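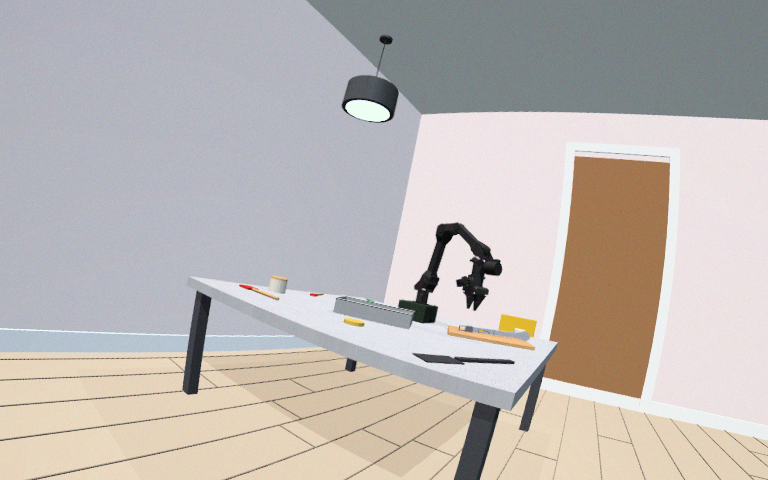
White top, charcoal legs.

So I've been thinking about tables a lot, as we finally got rid of ours in May. It was my gran's, it weighed as much as a small horse and it had a wobble that seven beer mats couldn't cure (I tried). Iddrisu Akolgo from two doors down helped me get it down the stairs and only swore once, bless him!

Now I want something plain and pale that I can wipe down and forget about. Wandwood do a lovely one but it's 290 quid before delivery, and I'm sorry, my dinners aren't that good. I found another for 88 on the local listings - it had gone by the time I'd measured the alcove.

Meanwhile we're eating on our laps and I've had gravy on both good cushions. Mum says get a folding one. I don't want a folding one, I grew up with a folding one and it bit my fingers every Christmas.

If you're selling anything under 120 cm long, drop me a comment. I can collect!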